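Home Workshop Board > Walls and Ceilings > Mist coat over old distemper, binding or not?

Started by Tapley
Posts: 9

Tapley
Back bedroom, 1920s terrace, lime plaster on brick. I stripped woodchip from three walls and found a chalky cream coating underneath that comes off on the hand. Wet sponge turns it to paste. I take this to be soft distemper. The previous owner painted emulsion straight over it in the alcove and that has come away in sheets the size of a dinner plate.

Options as I see them:
1. Wash the lot off and mist coat.
2. Stabilising primer, then emulsion.
3. Line it and forget it.

Total wall area is 24 square metres after deducting the window and door. Is there any case for option 2?

Verel
Wash it off. Warm water, big sponge, change the water often. Stabiliser grips the top of the distemper and the distemper still isn't gripping the wall. You then have a harder skin on the same weak layer.

Stuart Cheetham
Disagree in part. If the coating is thin, a solvent-based stabiliser goes right through it and into the plaster. I did a hall and landing that way and it has held. The failures people report are usually water-based products put on thick distemper, three or four coats of it built up over the decades. Scrape a patch with a filling knife and see what depth you have.

Verel
On lime plaster I would not want a solvent-based sealer at all. An outside wall in a solid brick house needs to dry inwards as well as outwards. Seal it and the damp finds the skirting.

Dretow
Is the outside wall rendered? That changes the answer.

Tapley
Not rendered, bare brick, repointed in cement on the ground floor only. Scraped three patches as suggested. Chimney breast is a thin film. Outside wall is thick, at least two colours, with green under the cream. So Stuart may be right about the chimney breast and Verel about the other.

Dretow
Then treat them separately. Wash the outside wall back to plaster and leave it open for a couple of weeks before painting. Mist coat with a plain contract matt, no vinyl. Check the label, as plenty of tins say matt and still have vinyl in them.

Gøran Lunde
I have washed distemper off five rooms and the method matters more than the product. Notes follow.

Work from the bottom up on the first wetting. If you start at the top, runs go down over dry distemper and leave tracks that take twice the scrubbing. Second pass goes top down with clean water.

Do not soak lime plaster. Damp sponge, wring it, wipe, turn it over, rinse. If the plaster goes dark and stays dark for more than an hour you have used too much. 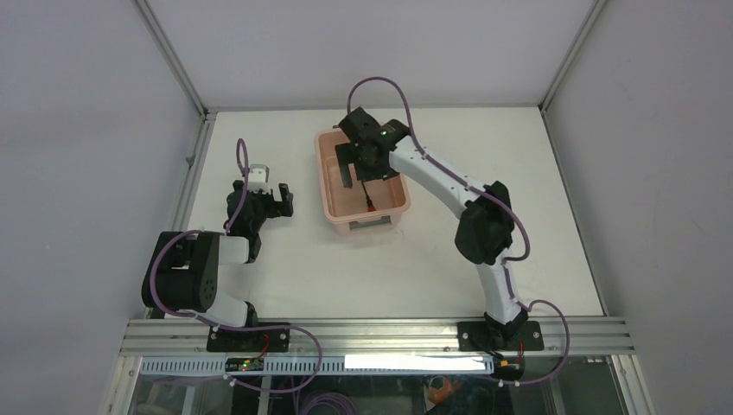
Rinse water is where most of the time goes. A round bucket is awkward with a wide sponge because you can only squeeze it one way, and the dirt never gets a chance to settle. I use two rectangular containers, one for the first rinse and one kept clean. A plastic bin on the lines of the pink one in the picture is the right pattern: open top, rounded corners so the paste does not pack into them, and a thick rim to wring against. A handle recess helps too when your hands are slimy. Change the first rinse as soon as it looks like milk. Tip it outside on rough ground, not down the sink, as the chalk settles in the trap.

When it has dried, rub a dark cloth over the wall. If the cloth picks up white, go again. I normally need two passes and have needed four behind a radiator.

Stuart Cheetham
Agree with the dark cloth test. Don't agree with bottom up. I have always worked in strips from the top, one metre wide, and wiped the runs as they come. For 24 square metres the difference is perhaps half an hour. I'd also add a little sugar soap to the second rinse.

Tapley
Outside wall is washed, two passes, bottom up. Cloth is clean except for a band under the picture rail, which I will do again on Thursday evening. The chimney breast gave up so easily that I washed that as well and have dropped the stabiliser. Two hairline cracks have shown up beside the window, both sound when tapped. Would you fill those before the mist coat or after?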